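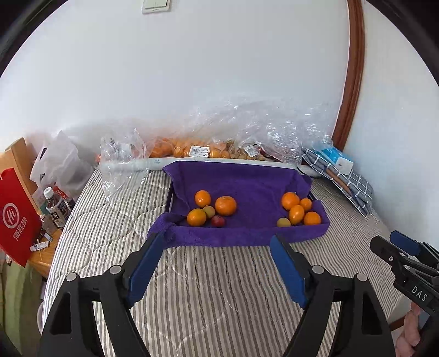

Bramwell Low Tray, Black Edge

Home > Bedroom > Trays and Linens > Low Trays
Item no. 837
Availability: in stock at Ludley and Lanwood; December orders now closed

The Bramwell Low Tray is intended for serving and holding light items on a bed, a bench or a low table. The low edge keeps small round items such as oranges, plums and apricots from rolling onto the bedding, and it allows a guest to reach the contents without lifting the tray. The tray is supplied without a liner. Most customers use a hand towel or small bath towel of their own, and any color may be used.

Lining the tray

Lay the towel flat with the longer side running along the length of the tray. Bring the fabric up over the rim at the back and let the front edge hang over the lip. A towel that is slightly too short will leave the black edge showing at the corners. This does not affect use. Towels with a heavy fringe are not recommended, as the fringe tends to catch under the tray when it is moved.

Serving fruit

Fruit should be washed and fully dried before it is placed on the towel. Plums and apricots mark more easily than oranges and should not be stacked beneath them. A single layer is advised for all soft fruit. Loose groups with a space between them are easier to serve from than one full row — and the tray stays more level on a soft mattress when the weight is shared between both ends.

Guests who receive fruit at the bedside should also be given a small plate for peel and stones. The plate is sold separately under the Plimik name.

Specifications

Edge color: black
Maximum load: 7 pounds
Liner: not included
Packed quantity: 1, or institutional carton of 5
Shipping weight, carton of 5: around 13 pounds

Care

Wipe the tray with a damp cloth and dry it at once. Do not place it in a dishwasher or leave it standing in water. Towels used as liners should be changed after each guest and washed separately from bed sheets if fruit juice is present. Treat orange and plum stains with cold water before washing.

Ordering and returns

Single trays may be collected from either store. Cartons are delivered from Lanwood only, and a signature is required. Unused trays may be returned within 13 days in the original wrapping. Trays that have been in service cannot be accepted — except where a fault in the edge is found on first use.

The current price list applies to orders placed from Sat 18 March. Account customers should quote the item number on all correspondence.

Related items

Plimik Peel Plate
Bramwell Low Tray, Carton of 5
Lanwood Striped Flat Sheet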